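Unit 4: Looking after the hand-held grippers

The Plumwood bench has a pair of grippers, used together, one in each hand. They are checked at the start of every session and again after 3000 closing cycles. The Iltel counter on the shelf keeps the total.

Jaw pads
The toothed rubber pads do most of the work and wear first. Brush the teeth clean, then look at each pad side-on. If the teeth are lower than 2 mm anywhere, change both pads on that gripper – a new pad facing an old one grips unevenly. Leave the adhesive for 12 hours before use.
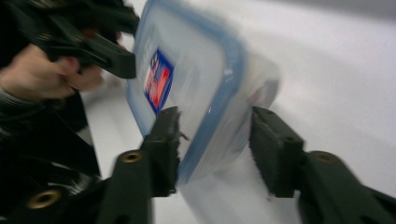 Fig. 2. Two grippers on a lidded plastic container. The toothed pad of one jaw is against the blue edge of the lid; the opposite jaw is not touching the side.

Eyelets
Check the brass-coloured eyelets for play by pressing each one with a thumb. A loose eyelet goes to the Morikawa bench for refitting. Do not glue it.

Test grip
Use a lidded container on a clear part of the table. Close slowly until both pads touch, lift, hold, and set down. Repeat with the second gripper, then with both. If the container turns in the jaws, go back to the pads.

Write the result in the Plarasik log, with the counter reading.

Reading for next time: Unit 5, sections 1 and 2.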